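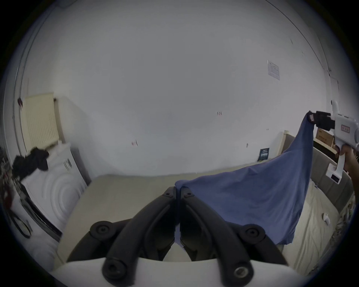

I finally made it to the Pasichnyk mill open day in Anddale, and I'm so glad I got up early for it! The drive from Hindwood took me 2 hours with a coffee stop, and by the time I parked there was already a line at the gate. They let in 300 people per day, so go in the morning if you go at all.

Our guide was Radomir Atanasov, who has worked the looms for most of his life and talks faster than they run. He started us in the weaving shed (earplugs on, seriously, it's LOUD) and showed us the oldest loom in the place, number 114. It still makes dish towels. I could have stood there all afternoon, but the group behind us was waiting, so off we went to dyeing and then the finishing rooms.

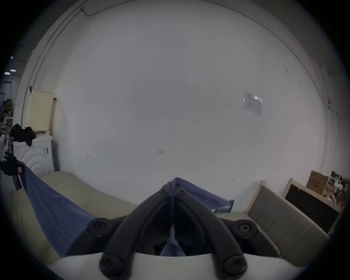
Dyeing was my favorite stop – I had no idea how much of it comes down to the water. Radomir said a batch can look perfect in the tub and then dry two shades off, and they keep a book of every recipe with 3346 entries so far. I have a soft spot for blue anyway, and a blue sheet against a plain white wall is pretty much my dream bedroom, so I asked him way too many questions about indigo. He was very patient with me.

Lunch was soup and rye bread in the old boiler house. The shop takes cards now, and the Dusow blankets were marked down, so of course one came home with me. The next open day is in May. Bring flat shoes, the stairs are steep!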